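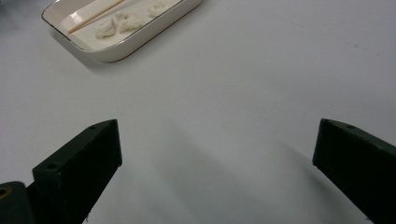 Serving tray, chopsticks and three white pieces on the tabletop, Lutholm kitchen.

Table Skills at Lutholm: progress report to the Entwistle fund
Period ending December
Prepared by Rommel Macapagal

1. Where we stand

The grant pays for table-setting and serving practice for adults who have lost some use of their hands. We said we would run 142 sessions by the end of December. We ran 121. Most of the shortfall comes from the weeks when the Lutholm kitchen had no hot water and we were told on a Tuesday morning that it would be fixed by lunch. It took until the following month. I don't expect to make up the missing sessions and I would prefer not to promise it.

Sixty-two people came at least once. I have seen that number quoted in the Avville newsletter as "62 people helped." I would not put it that way. Some came once, had tea and didn't return, and we have no idea what they got out of it.

2. The chopstick exercise

This was the part of the plan I had most doubts about, and I still have them. The idea is simple: small, light pieces in a shallow tray, picked up with thin wooden chopsticks and moved to a bowl. The people who designed the course like it for fine grip. The people who take it are split. Those who grew up with chopsticks enjoy it and get quicker. Those who didn't often spend the whole session learning chopsticks, and I can't tell from the score sheets whether their grip has improved or they have just picked up a new table habit. Both would show up as a higher score.

The tray itself deserves a comment. It is white with a thin gold line on the rim, and it looks very nice. It is also a poor choice for white pieces. They hardly show against it, and the tabletop is pale too. Two participants with weak eyesight asked for something darker and I agree with them. A plain dark plate would cost next to nothing. I have asked for this twice.

The raised rim does help. It stops pieces from sliding off and gives people an edge to work against. Any replacement should have one.

3. Money

Spending on tableware and small supplies came to $2,152. That is within budget, but I would question how it was split. Too much went on serving dishes chosen for looks, and too little on spares. We are short of chopsticks, which split or walk off, and we are borrowing bowls from the lunch club.

The Eltiveck score sheets were included in the original bid. They take longer to fill in than the exercise takes to do. Staff were finishing them from memory at the end of the day, so please read the attached averages with that in mind. They go up. I would not build a case on them.

4. What I propose for the next period

Keep the serving practice, which people ask for by name.
Offer chopsticks as a choice, with tongs or a spoon for anyone who prefers them.
Buy dark plates with a rim, and twice as many chopsticks.
Replace the score sheet with one line per person, filled in at the table.
Set the session target at what the kitchen can really hold.

If the fund wants to keep the present target, I would need a written assurance from Avville about the hot water. I asked for one before the first session and am still waiting.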